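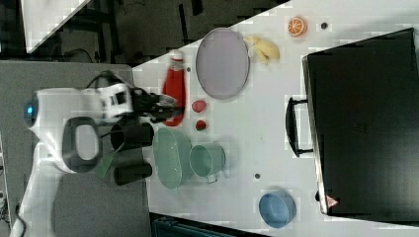 Does Lukotska take crime novels from writers without an agent?

For two weeks every May, and the first three chapters only, printed on one side of the paper.

Iman Tazi had read those lines so many times that she could have set them in type herself. They were on the publisher's website under the heading Submissions, and she had followed them. She had printed three chapters at the copy shop on El Khatib Street, put them in a brown envelope and mailed them on the first day. Then she had gone back to work at the tile showroom and tried to forget about it.

The letter came in the fall. It was dated Sun 2 November, which she thought was a strange day for anyone to be writing business letters. It was one page long and signed by Bouchra Shehata, senior editor.

"I would like to see the rest," it said. "I should tell you now that I do not believe in the ferry."

Iman read it standing in the hallway with her coat on. The book was called The Plonitero Crossing. A man gets on a ferry at Plonitero and is not on it when it docks at Trurkus. Everything else in the book hung on that. She had spent four years on it.

She sent the rest the next morning, all 98 pages of part one and the longer second part, and a note that said the ferry was real. She had taken it as a child.

Bouchra Shehata called on a Thursday while Iman was on her lunch break.

"I know the ferry is real," she said. "I looked it up. What I don't believe is that nobody on board counts the passengers."

"They didn't when I was a girl."

"Your book is set last year."

Iman had a sandwich in one hand. She put it down on a box of grout samples.

"How many people does it carry?" Bouchra asked.

"I don't know. A lot."

"You should know. Your detective should know. She's been on the case for five chapters and she hasn't asked." There was a sound of paper being turned. "On page 87 she stands at the ticket window and talks to the clerk about his mother's knee. I like the knee. But she walks away without asking him how many tickets he sold."

"Does that mean you don't want it?"

"It means I have a question about page 87," Bouchra said. "Can you send me an answer by the end of the month?"

That weekend Iman took a bus to the coast and then the ferry. It was a cold crossing and most of the passengers stayed inside by the snack bar. At the ramp a young man in a yellow jacket scanned her ticket with a thing like a price gun. On the other side another young man stood at the bottom of the ramp and did nothing at all.

She went up to him.

"Do you scan them again here?" she asked.

"Why would I? They've already paid."

"So if somebody got on and didn't get off, you wouldn't know."

He thought it over. He looked to be 19 or 20.

"We'd know if they left a car," he said.

She wrote that down on the back of her ticket. Her missing man had no car. In the draft he had sold it in chapter two to pay his brother, and she had been thinking of cutting that part for length.

On the trip back she sat near the window with a notebook and wrote the ticket window again. The clerk still talked about the knee. The detective listened, and then she asked how many tickets he had sold, and he told her, and she asked how many people had come off at Trurkus. He said that wasn't his department. She asked whose department it was. He had worked there for 13 years and he couldn't tell her.

It came to a page and a half. She changed the age of the clerk and took out a joke about the weather. When the boat docked she was still writing, and a woman with a mop had to tell her twice that it was time to get off.

She typed it up that night and sent it to Lukotska by e-mail, though the website said paper only. The reply came before she had gone to bed.

"Better," Bouchra wrote. "Now, the brother. Where does he think the money came from?"

Iman made a pot of tea and opened chapter two.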